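The Wilora Comes on Trial

I signed for it in May, in my slippers, at six in the morning, which is when Zindia deliver because the vans are cheaper then. Two weeks' free trial, the leaflet said, and after that 535 a month or they come and take it away again. I'd read that leaflet so often it had gone soft along the folds.

You have to understand about my launderette. It's on the Lurkelano road, between the key cutter and a shop that has been about to become a bakery for as long as I've lived here, and it does service washes. People drop off a bag, I wash it, I dry it, I fold it, they pick it up. The washing I don't mind. The drying I quite like, it's warm and it hums. But the folding had got into my wrists, and then into my elbows, and by spring I was lying in bed at night folding the duvet in my sleep and waking up cold.

So, the Wilora. It came in two crates and a lot of cardboard, and the fitter had it up and running before I'd finished my second tea. He showed me the tablet, showed me how to stop it if I needed to stop it, and got me to sign for that as well. Then he went off to his next job and left the two of us alone together.

I gave it a pillowcase. It thought about the pillowcase. I know it doesn't think, the leaflet is very clear that it doesn't, but there's a pause before it starts and I can't call that pause anything else. Then down it went and took hold of a corner, ever so politely, like somebody picking up a hat on a bus to ask whose it is. Two minutes later I had a folded pillowcase. I could have done a dozen in that time, but I hadn't, had I? I'd been standing there with my hands in my cardigan pockets, and they didn't hurt.

Well, I got ambitious after that.

T-shirts are supposed to be its strong point. There's a whole page on T-shirts. You're meant to lay them out one at a time, flat, with the neck away from you, and for the first few days I did just that, like a good girl. Then one afternoon the shop filled up, all the driers finished at once, and I dropped a blue thing and a white thing down together in a heap and went off to see to a lady with a rug. 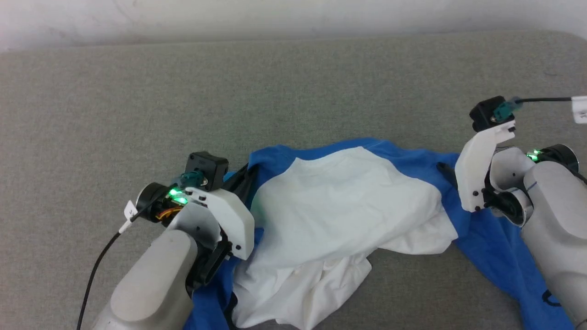 When I'd got the rug weighed and written the ticket, I came back and stood with it for a bit. I talk to it, I should say. I started on the second day and I haven't been able to leave off. "Take your time," I told it, and then I felt bad, because it was already taking its time, it has only the one speed on the trial version. (There's a faster one. It's 800 a month. I asked.)

I remember thinking of my first week in that shop, when it belonged to old Eglītis and I was the one being tried out. Everything came to me in heaps then too. I'd get hold of a sleeve and follow it along and find it was joined to somebody's pyjamas, and I'd want to cry, and he'd be there behind the counter with his newspaper, not saying a word, turning the pages as loudly as he could. He let me get on with it. I was slow for months. I don't believe he ever once came over and took a thing out of my hands, and heaven knows he must have wanted to.

So I kept mine in my pockets.

It had a go at the white one. It let go and had another go. A man waiting for his shirts came up beside me to watch, and then a girl with a pushchair, and none of us spoke — it was like being at the snooker. When the white one finally came away and the blue one stayed where it was, the man let out such a breath. "Oh, go on, son," he said. I'd been calling it "she" all week but I let that pass.

The fold was terrible, if you want to know. One sleeve in, one sleeve out, and a collar like a bad night. I put it on the pile as it was. I did have a word with the customer when she came in, and she held it up and laughed and asked if she could see the one who'd done it, so I took her round the back.

The woman from Zindia rang at the end of the fortnight. She had a list of things to ask me, out of ten. Ease of use, I said seven. Quality of finish, I said five, and then I looked across and said six. Speed, I asked if we could skip speed. Then she wanted to know whether it had saved me time, and I had to be fair and tell her it hadn't saved me any, I'd spent over half of every day standing there watching it.

"So shall I book the collection?" she said.

There was a basket of towels just out of the drier, still too hot to hold. I tucked the phone under my chin and started laying the first one out flat.

"No," I said, "you leave it where it is, love. It's busy."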